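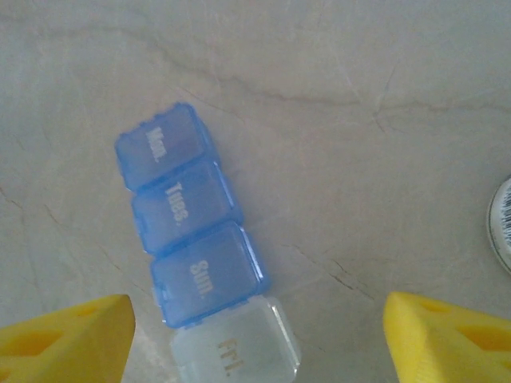 Daily compartments, linked as a strip. Blue and frosted bodies can be mixed in any order.

# Flenderent Link-Day Pill Organizer

Part family: 47-series daily compartments
Sold as: single compartments or a linked set of seven
Distributor: Sitompul Home Supply

The Link-Day is a modular organizer for tablets and capsules taken on a weekly schedule. Each day is a separate box with its own snap lid. Boxes join at the side with molded tabs and can be separated by hand. A short strip holds the days needed for a trip; the remaining boxes stay at home.

## Construction

The body and lid are translucent plastic, so the contents can be checked with the lid closed. The lid has ridged edges for grip and closes with an audible click. The day is abbreviated in raised lettering (Mon., Tues., Fri., Sun. and so on) and runs along the length of the lid.

Two body colors are stocked:

- **Blue**, with white lettering
- **Frosted**, with brownish-gold lettering

The frosted box uses the same tabs as the blue one and can be placed anywhere in the strip. Many customers use it to mark a different dose, a refill day or the last day of a course. Nothing in the link design forces calendar order. If the boxes are out of sequence, go by the lettering on the lid and not by position.

## Linking and separating

Line up the tabs of two boxes on a flat surface and press until they seat. Linked boxes sit slightly offset from one another, giving the strip a stepped edge. This is normal and does not affect the lids. To separate, hold one box still and twist the next one away from it. Do not pull on a lid to break a link.
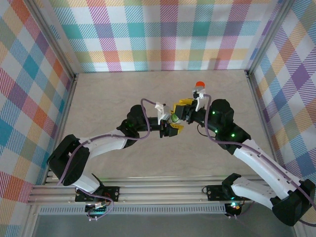
Tabs are rated by Flenderent for 1816 link cycles at room temperature. Cold plastic is stiffer, and a strip that has been left in a car in winter should be allowed to warm up before it is taken apart. A box with a cracked tab can still be used on its own or at the end of a strip.

## Filling

1. Wash and dry your hands. Clear a hard, level surface.
2. Lay the strip lettering side up and open all lids before handling any tablets.
3. Fill one product at a time across all days. Close its bottle before opening the next.
4. Compare the printed name on each bottle with your written list. For labels in two languages, such as the B vitamin bottle shown with this step, use whichever name is on the list and copy it exactly.
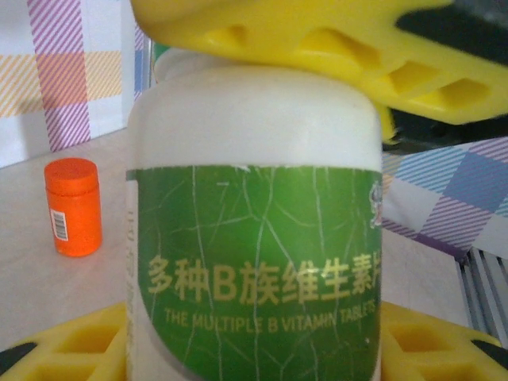

5. Check each box against the daily count, then close the lids starting from one end.
6. Keep the original bottles. The organizer carries no dosage, lot or expiration information.

Large coated tablets may need to be laid flat for the lid to close. Do not force it. Tablets that must stay in their original packaging (moisture-sensitive and effervescent types in particular) should not be transferred. Ask a pharmacist if the label is unclear.

## Cleaning

Hand wash in warm water with mild dish soap. Rinse and air dry with the lids open. Do not put the boxes in a dishwasher or microwave, and do not wipe them with acetone, which clouds the surface. Residue in the lid ridges comes out with a soft toothbrush.

## Limits of use

The Link-Day is not child-resistant and is not airtight. Store it closed, dry and out of reach of children. Lids can open if the strip is dropped on a hard floor, so a zippered pouch is advised for travel. The Menance pouch, listed below, takes a full linked set.

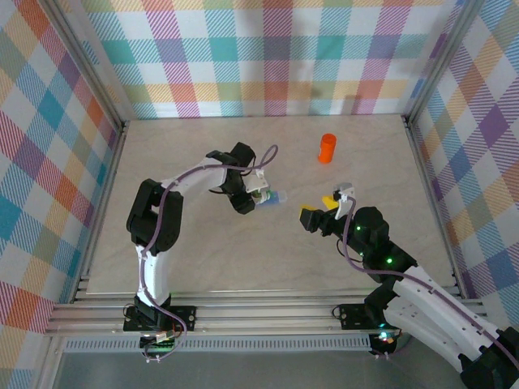 ## Ordering

| Item | Code | Pack |
|---|---|---|
| Single compartment, blue | FL-47-B | 1 |
| Single compartment, frosted | FL-47-F | 1 |
| Linked set of seven, mixed colors | FL-47-7M | 1 |
| Menance zippered pouch | MN-185 | 1 |

State the day when ordering single compartments. Orders without a day are held until it is confirmed. Boxes from the earlier Trutov line have a narrower tab and will not link to the 47-series.

Clinic and pharmacy orders of over 185 pieces are quoted separately by Nadhirah Yeoh. Questions about fit, tabs or replacement lids go to Xuelian Liao in product support. The next stock of frosted boxes is due in June.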